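2026-01-27

ok quick one because I have a bus at six and I've promised Leilani I'd write this up before I forget all of it.

So the honorary consulate thing. Long story. Papadopoulos (the country I'm not naming, the family name I am, it's on the brass plate by the door so no secret) has been honorary consul in Dosstead for as long as I've lived here. Two rooms over the bakery. Flag in the window, faded to a sort of pink. You went up there if you needed a paper stamped, or your passport ran out, or your grandmother's birth certificate had the wrong village on it. Which mine did.

Now he's retiring and there's a new one. Edem Kwofie. And last night was the reception where she, he, sorry, typing fast, where he got handed the seal and everybody ate small things on crackers.

I went mostly out of nosiness. Also Leilani had a spare invitation.

Things I did not know before last night:

- an honorary consul isn't paid. Or his isn't anyway. He keeps part of the fees and that covers the rent, some months
- he can't issue a visa himself. The forms go off in a bag to the embassy and come back when they come back
- there's a letter. A real one, on thick paper, from the head of state, and then a second letter from our side saying yes fine we accept him. Somebody read both out loud. The second one is much shorter

Edem's speech was good. Nervous. He thanked his mother twice and the mayor's office once. Said his office handled 293 passport renewals last year under the old man and 426 legalizations, and that he'd like people to stop having to come up the stairs for half of those. Applause from everyone over sixty, me included in spirit.

Then the ambassador's deputy got up and went on for a while about trade. Friendship between our peoples, long history, first ship in 1669, a treaty I had never heard of and neither had the woman beside me, who was from there. Warm greetings conveyed from the minister. Warm greetings conveyed back. I started wondering who keeps track of all the warm greetings. Is there a ledger.

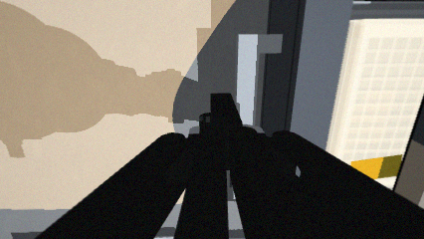 Anyway the part I wanted to write down. Old Mr Papadopoulos didn't give a speech. He was on the program for one, right after the deputy, and when they called him he stood up and said "the stairs are steep, be patient with people when they get to the top" and sat back down. That was it. I thought the deputy was going to clap but he looked at his program instead.

I got to talk to him later by the coats. He remembered my grandmother's certificate! The wrong village, the whole mess. He'd written to the registry four times in longhand and the last time they wrote back to say the village didn't exist any more, so which did I want, the old name or the new. He said that was most of the job. Deciding what to do about places that have changed there names.

I asked what he was going to do now and he said sleep, and then Bandance, where his daughter is. Not the seaside part.

Leilani is more skeptical than me about all this. She thinks the honorary ones are a leftover, and a proper career consul with a desk and a phone line would be better for the nearly 200 families we've got here now. We argued about it walking home past Kuser Street. She's probably right on the phone line. But a career person gets moved every few years, and then who remembers your village. She said you could write it down in a file. I said have you ever seen a file.

We left it there, it was cold.

Practical stuff, for anyone who actualy needs it: the office stays over the bakery for now. Closed while they swap the seals and do the inventory, and Edem says if you dropped papers off in November and haven't heard, call him before you come in, dont just turn up. They've already gone off in the bag, so he has to ask the embassy. Bring two photos for renewals. The fee is cash only until he gets the card machine sorted out.

Photos of the flag being handed over are on Leilani's page, not mine, my phone died before the crackers.

Bus.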